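Teaching a Robot Arm by Remote Control
Project report, second semester
Lieven Michiels

1. What the project was

The goal was to get a robot arm to do a simple kitchen job after being shown it by a person. We did not write the motions out in code. Someone drives the arm through the job many times, the computer saves the joint positions and the camera pictures, and a model is trained on the saved runs. Each saved run is called a demonstration.

I compared two ways of showing the job. In the first, you hold the arm near the wrist and move it by hand while the motors are slack. In the second, you sit at a desk with a small controller and steer the arm from there. The recording software was Namis, the version we already had on the lab computer.

2. Showing by hand

Moving the arm by hand was easy to learn. My first usable demonstration took only a few minutes. The trouble was that my own hand and sleeve were in the wrist camera's view for most of each run. A model trained on those runs would see a hand that is missing later, when the arm works alone. I tried holding the arm higher up, but then the gripper was hard to aim.

I recorded 112 demonstrations this way in March before switching.

3. Showing by remote control

Remote control was slower at first. The controller moves the gripper forward, sideways and up, and a trigger closes the fingers. Turning the wrist is on a separate dial, and I kept turning it the wrong way. After a couple of afternoons I stopped thinking about it.

The length of a run varied a lot. Runs where I hesitated were kept as long as the job was finished, which I would do differently now. The model picked up the hesitation too, and would stop above an object for no reason before going down.

In total I saved 488 remote demonstrations. I threw out 125 of them, mostly for dropped objects or a stalled recording.

4. Setup

The arm is bolted at one side of the table and reaches across it. The gripper has two fingers and a small camera sits on top of the wrist. Objects were moved between runs so the model would not just learn one fixed path. 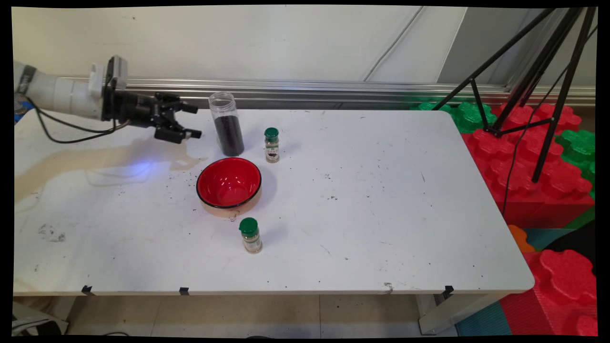 Why not record the same run several times with everything in the same place?
The model would then learn the path and ignore the objects. Changing the positions makes it use the camera.

5. Results and what is left

The model trained on remote runs did better than the one trained on hand-guided runs, mainly at lining up the fingers before closing. Both were poor at letting go - the fingers often opened too early. I trained each model 3 times and the order stayed the same.

Still to do: cut the pauses out of the long runs, train again, and have a second person record a set. All the runs so far are mine.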